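Home | Kitchen | Workshop | Laundry | Tools | Ask Us

Budgeting for a small cloth-folding cell

Print this page | E-mail this page

Most overspending on a bench robot happens before the arm is ordered. The tips below assume one arm, one table and light textile work such as cloths and tea towels.
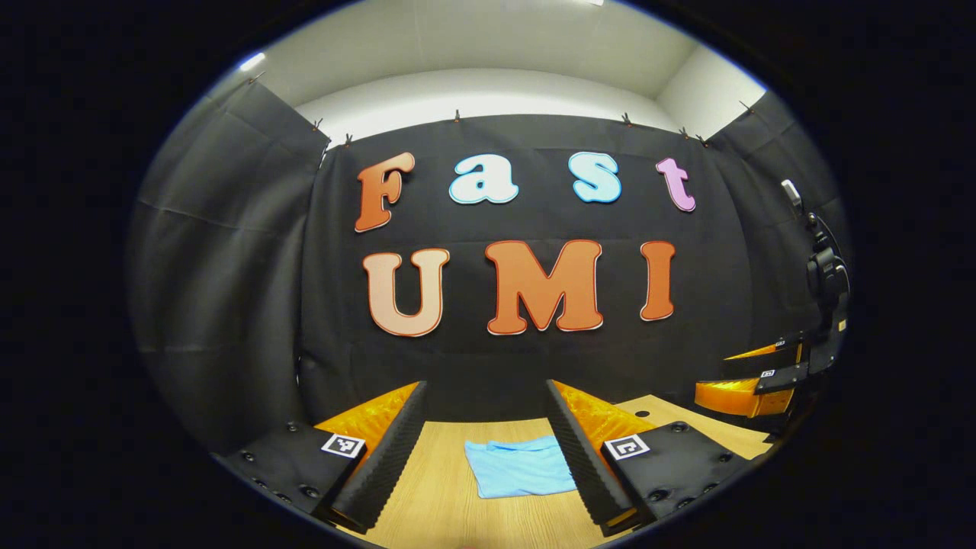
1. Price the enclosure first

Black fabric on three sides keeps the background plain and costs little next to anything with a motor in it. Clips along the top edge are enough to hold it and allow a panel to be taken down for washing. Buy 30 clips, as the cheap ones lose their spring. Our panels came from the Mimonstead market at 6 pounds each.

2. Choose the table before the arm

A plain wooden top is adequate. Check that it can be drilled, and mark the reach of the arm on it in chalk before making any holes. An arm mounted beside the table leaves more working area than one mounted on it.

3. Match the fingers

If a hand-held gripper is used for demonstrations, its fingers and those on the arm should be the same shape and material. Order both sets together. Ridged foam pads are a consumable: enter them under running costs, with 2 spare sets in the drawer at all times. Smooth pads are cheaper but we found them poor on thin cotton.

4. Get the quotation split

Fornbridge quoted us 869 pounds for brackets, plates, fixings and cable ties as a single line. Asked for a breakdown, they listed delivery separately, and it was nearly a fifth of the total. Doner sells similar plates without screws. Add the screws before comparing.

5. Allow for cable

Measure along the arm at full stretch, then down to the floor and across to the socket. Add a metre. Extension leads should not cross the side from which the operator works.

6. Test cloths

Buy one pale cloth and one dark. Against black curtains the dark one is the harder case, and a supplier's trial should include it. Yupanqui will run a trial on cloths sent by post; enclose return postage.

7. Leave the lighting until last

Set up under the ordinary room light and work at the bench for a week. Glare is easier to cure by moving a lamp than by buying another. If a second lamp is still wanted, take it from the spares line.

Print this page | E-mail this page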